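Shelf talker

A shelf talker is a small sign or holder fixed to or placed on a retail shelf to draw attention to a product or to give its price. The term also covers freestanding display stands used on counters and sample tables, where there is no shelf edge to grip.

Construction

Most holders are molded or bent from clear acrylic. A common freestanding pattern has a long flat base with a clip at one end, which keeps the card or item upright while the base resists tipping. Ollus and Skirnell both sell this type in packs of 80 and 200.

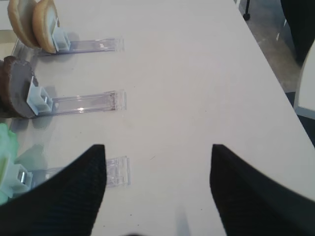

Shelf-edge types

Shelf-edge holders snap into the price channel. Rigid holders project at a right angle to the shelf and are easily broken by carts. Flexible holders, sometimes called wobblers, use a thin plastic strip that bends on contact and returns to position. The Jotport channel clip accepts card up to 500 micrometers thick – heavier stock must be trimmed or scored at the fold.

Placement

Counter stands are normally set in a single line with equal spacing, so that each can be lifted without disturbing the next. Long bases are laid parallel, with the clips all at the same end. Where food is shown, the clip should be removable for washing.

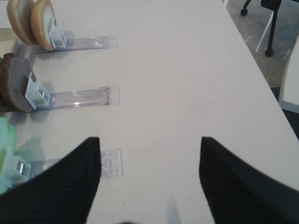
Acrylic scratches readily and should be cleaned with mild soap and a soft cloth. Ammonia-based glass cleaners cause fine surface cracks, known as crazing, and are not recommended. Holders stored in stacks are usually separated with tissue. The Ahmadpour parts list, which gives 539 holder patterns, marks those supplied with a protective film – the film is peeled off before first use.

See also: Point-of-sale display, Price rail, Sign holder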